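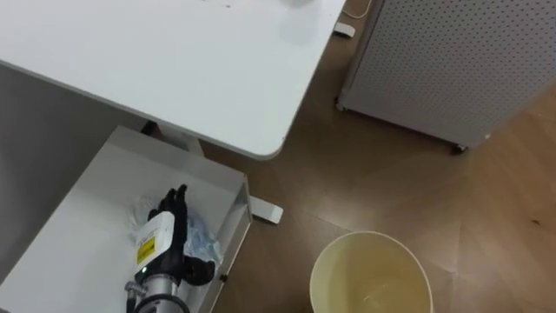

Desk drawers, then. I have been putting this off since October and I am now fully, embarrassingly into it!

The desk is the white one with the rounded corners, and I still love those corners. I walk past it all day long and my hips have never been happier.

First job was the top. Everything off, damp cloth, then a dry one. There's still a faint smudge up one side that laughs at washing-up liquid. Bicarb next, I think (very gently, it's a nice smooth finish and I want to keep it that way).

My one rule for the shallow tray: if I haven't reached for it since the last tidy, it goes somewhere else. Out went 6 dried-up pens, a Varley catalogue 273 pages long, and the manual for a kettle I no longer own.

Clear plastic bags are my favourite thing for the odds and ends. You can see what colour you're after without tipping the whole lot out, and they squash down into any gap. Boxes look smarter, I know, I know.

Also, check the little screws on your drawers while you're down there! Mine get a quarter turn with the Bakke screwdriver every few months and the difference in the wobble is lovely.

The white cabinet with all the round holes is next. I've got 300 Prillar hooks coming on Wednesday (they only sold the big pack, and I was weak) and I've already drawn a plan on the back of an envelope.

Sweeping the floor before tea. Those brown planks come up so well under the lights, and I want to enjoy them for one evening before the hooks arrive.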